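Lakeveck notebook, December
Courtois workshop, back bench, started 7:40 pm

Both arms move in the sim!! Left and right, same clock, same table, and neither one fell through the floor this time. I had more or less given up on seeing that before the holidays, so I'm writing this with a big grin and a cold cup of tea.

Where we were last time: the left arm loaded fine, the right one came in rotated a quarter turn and tried to hug its own base. I blamed the arm file for two evenings. Effie looked at it for a minute and asked which frame the mount was measured in. I had typed the right mount offset relative to the left arm and Vunora reads it relative to the table. Changed one line, reloaded, and there it stood, right where it belongs.

So tonight was for the table and the groceries. The plan for the real bench is still the same, two arms side by side along the front edge, small packaged stuff between them, and each arm takes what it can reach. Every position I settle in the sim is a hole I don't have to drill twice in Maëlys's nice tabletop.

Left arm, approach to the red box

Started with the box because it's narrow and stands on end, so it's the fussiest thing on the table. Fingers all the way open, come in low from the front, stop short, then close.

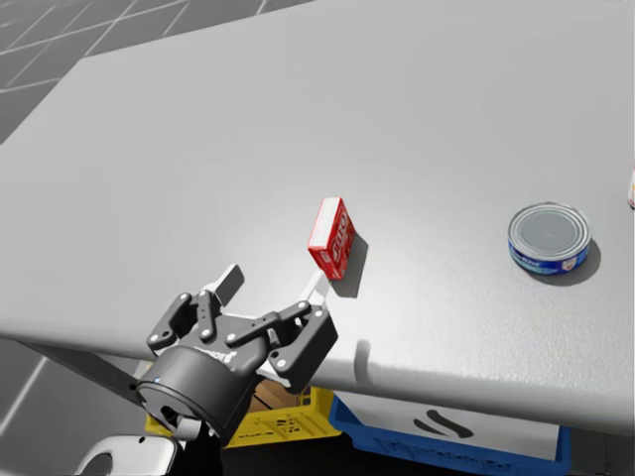 The stop distance matters a lot more than I thought. At 34 mm out from the box the fingers have room to straighten up before they close. Any nearer and the wrist is still turning when the pads arrive, and the box gets a shove. Tried slowing the wrist down first, which helped a bit, but it makes the whole move feel sleepy. Keeping the stop distance and leaving the speed alone.

Also worth saying for whoever picks this up next: box friction was set to something silly, left over from the foam block tests. If the box skates off when you so much as breathe on it, check that first. It's in the object file, not the table file (I looked in the table file).

Ran the approach as a batch while I ate dinner. 251 runs, 117 of them clean by my rule, meaning the box is still upright when the pads touch it. Under half, I know, but the last batch was so bad I didn't write the number down. Most of the misses tip it the same way, which smells like one fixable thing and I love that kind of bug.

Maëlys thinks it's pad height. She wants the grip point lower on the carton, closer to the middle of the weight. She's probably right. I had it high out of habit, from the days when the fingers kept scraping the table.

Both arms up, full row of objects

After dinner I put the rest of the shopping out. Carton nearest the left arm, then the squat tin, the taller can a little farther back, the white box on its side, and the yellow package over by the right arm. All of it stays on the near half of the table for now. Reaching into the far half means stretching the elbows out nearly straight, and I want a decent margin there before we try it on real motors.

Things I noticed with both running:

The right arm parks too close to the yellow package. It's fine in the sim, but on the bench I'd want a hand's width. Move the park pose back and up.

Shadows from the right gripper land on the tabletop just behind the white box. I care about this one because the color finder gets confused by dark patches, and our ceiling lights are worse than the sim's single soft one. Effie has a diffuser panel from an old light box we could hang.

The fingers stay open while parked on both sides. I had worried one would start closed, as it did the first time we powered the real one, so I printed the joint values at startup too. They match.

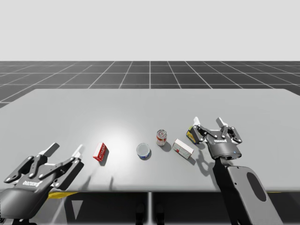
Bench side

The Jeteck supply is wired and labeled, fuse in, cover on. Still haven't put both arms on it at once. I'd like a second person in the room for that, and a clear path to the stop button.

Mount plates are cut but the edges are sharp, so file them before anyone carries them around. The hole pattern on the right plate needs checking against the corrected offset. I marked the plate before Effie found the mistake, so assume the pencil lines are wrong!

To do

Lower the grip point on the carton and rerun the same batch, same seeds.
Move the right park pose.
Rub out the pencil lines on the right plate, mark again from the new numbers.
Ask Effie about the diffuser.
Try the squat tin from above with the left arm. I have a feeling the lid ridges will be trouble, and I can't wait to find out.

Packed up at 11:15 pm. Files are in the shared Vunora folder under lakeveck-table, and the old right arm mount is kept in there as well with "bad" in the name.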